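**Workshop notes, Thu 5 October**

Quick one from the robot bench because I have to be out the door in ten minutes and Marama wants copy tonight.

Two arm build is up and running at Titthorpe. Both arms bolted down, both homed, both talking to the same laptop. Took longer than planned (the Koivisto power supply kept tripping, swapped it, fine now). Big thanks to Mariama Amoah for redoing the wiring on the left side over the weekend. Twice. She found a crimp that looked perfect and wasn't.

The job we set ourselves for fall: pass a small object from one arm to the other with no human hand in it. Sounds like nothing. It's a pain. Each arm has its own idea of where the table is, and if those two ideas differ by even a little the grippers either bump or miss.

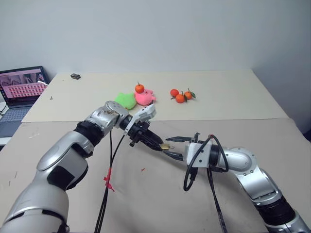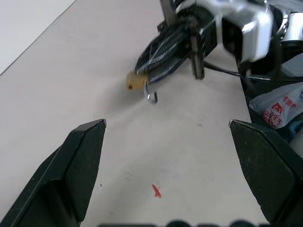 Calibration is what's eating the evenings right now. We had been doing it with a printed sheet from Nestell, which curls up at the corners the second the heater goes on, so I've quit using it. New method is dumber and so far I like it better. Send each arm to the same spot, read off the numbers, fix the offset, do it again. The little red mark on the tabletop is good enough for a target, please DON'T clean it off! Same goes for whoever likes to wipe down with the blue spray. Padlock is a decent test piece too, a solid block of a body to grab and then that awkward shackle hanging off, so a sloppy grip shows up quick. If you've got other small odd shaped things at home, bring them. Nothing breakable and nothing you'd miss.

Where we want to be by December: 60 handovers in a row without a drop. We are not close. Speed doesn't matter yet, leave the speed setting alone please, I know its tempting.

Other bits:

- Cables. Still too much slack on both arms. Need clips or a sleeve, something soft. Mariama is asking the Cincombe people what they use on theirs.
- Finger pads. Want to try a few kinds of grip tape. If you have the end of a roll, leave it in the tray with a label on it.
- Disk space. We save every run and the laptop is filling up. Does anyone have a spare 500 GB drive? Can be old.
- E-stop stays within reach of whoever is running it. Not on the shelf. Not under a coat.

New people welcome, you don't need to know any code, we mostly need someone patient to sit and log drops. Talk to Marama Paewai or just turn up at the bench.

More next time, have to run.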